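Fórum Rarero > Hardware > Usados e recuperados

Tópico: Vale a pena ressuscitar desktop velho de escritório em 2019?

tiagofresa
2019-03-26
Pessoal, a empresa onde trabalho está se desfazendo de um lote de desktops e deixou a gente levar por 49 reais cada. Peguei dois. A ideia é montar um pra minha mãe (banco, novela, receita) e outro pra eu usar com as aulas de bateria do Drumeo, que no celular fica minúsculo. Vêm sem processador e sem HD. Estou pensando em gastar até 8 vezes isso em peças, no máximo. Loucura?

placa_mae_solteira
Loucura nada, eu vivo disso! Gabinete de escritório é feio mas é bem feito, e a placa costuma durar mais que muita coisa nova. Só confere o soquete antes de comprar qualquer coisa. Pino torto ali e acabou a brincadeira. 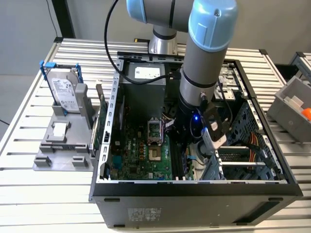
Qual processador comprar pra uma placa dessas, usado mesmo?
O mais forte que aparecer na lista de compatibilidade do fabricante, desde que o consumo caiba na fonte original. Procura pelo modelo exato da placa, não pelo do gabinete, e atualiza a BIOS se der.

zecapixel
Vou discordar da colega. Já fiz essa conta várias vezes e nunca fechou. Processador usado, memória, SSD, pasta térmica, cooler que nunca vem junto... quando vi, tinha gasto o preço de um notebook simples na Motach, com garantia e nota. E a conta de luz, ninguém põe na planilha?

tiagofresa
Zeca, notebook simples hoje está 1684 lá, fui olhar agora. Com dois desktops montados ainda sobra troco pra um banco de bateria decente.

zecapixel
Sobra se nada der errado. Depois volta aqui e conta.

placa_mae_solteira
Zeca, você comprou tudo em loja, né? Na galeria Sánchez tem um box no fundo que vende memória testada, bem mais barato, e eles trocam em 7 dias. O SSD eu compraria novo, aí não tem conversa.

Sobre a memória, Tiago: usa pente igual em par, lê a serigrafia da placa pra saber quais slots são do mesmo canal e empurra até a trava fechar sozinha. Metade dos "PC que não dá vídeo" que aparecem por aqui é pente mal encaixado.

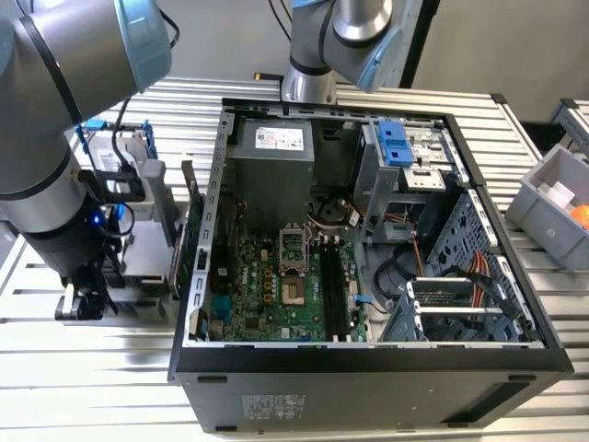
Placa ainda sem processador, com os slots de RAM à direita do soquete.

mouse_sem_bolinha
Entrando só pra falar da fonte. Lê a etiqueta antes de pensar em placa de vídeo. Pra mãe e pra videoaula o vídeo integrado dá conta, então nem inventa.

tiagofresa
Fechado, sem placa de vídeo. Sábado passo na Sánchez. Alguém sabe se abre depois do almoço?

placa_mae_solteira
Abre, mas o box da memória fecha cedo. Vai de manhã!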